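How Do You Teach a Robot to Open a Drawer?

Think about the last time you opened a drawer. Did you plan it? Did you say to yourself, "Now I will curl my fingers, now I will pull"? Probably not! Your hand just knew what to do, and the spoon was in your cereal before you were properly awake.

A robot's hand doesn't know any of that. Somebody has to show it. And the really fun part is that showing a robot how to do something can be a lot like playing a game.

There are two main ways to do it. The first is by hand. You take hold of the robot's arm (gently!) and move it along the path you want, the way a grown-up might guide your hand when you're learning to write your name. The robot remembers how every joint bent along the way.

The second way is by remote control, and the big word for that is teleoperation. "Tele" means far away, just like in telephone. You hold a controller, you move your hand, and the robot's arm moves too.
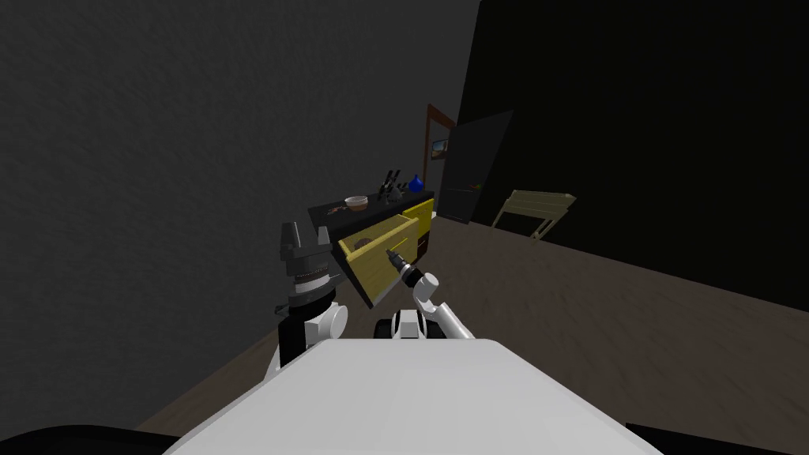 Drawers make terrific practice, and you don't even need a real one to get started. People can build a whole kitchen inside a computer, called a simulation, and drive a pretend robot around in it. A simulated robot can bump a simulated counter all day long and no one has to buy a new counter. See how the arm on the right has its thin black tip just inside the front of the open yellow drawer? That is a tricky spot. Too far forward and the tip bangs into the front panel, too far back and it has nothing to hook. The person at the controls has to find the right place by looking carefully and moving slowly.

One full try, from start to finish, is called a demonstration. Xinyi Shi has recorded 157 of them for a project called Plarnemby, and she says the first few were terrible – she kept mixing up her left arm and the robot's left arm! She still kept practicing, and that's how people get good at this. Messy tries can be thrown out, and the good ones get saved.

Then comes the learning. A computer program studies the saved demonstrations and looks for what they have in common. Where was the arm when the fingers closed? Which way did it pull? Little by little the program gets better at guessing the next move, until it can have a go with no one at the controls.

Handles need practice too. A robot with two fingers has to line them up so that the handle ends up between them, and then squeeze. If the handle is slanted, the whole wrist may need to turn as well. Try it at home with just your thumb and one finger, and you'll feel how much your wrist helps!
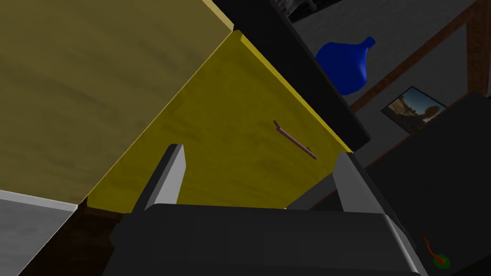
Peiyu Hou thinks the hardest bit is patience, because your own hand wants to rush in and grab the thing, and the robot learns the rushing along with everything else. So a good robot teacher moves smoothly and takes time over the last little stretch – even when it feels slow.

Want to try being a robot teacher? Ask a friend to be the robot and close their eyes. Now help them open a drawer using only your voice. You can say "up," "down," "left," "right," "forward," "back," "squeeze" and "let go," and nothing else. Then swap places!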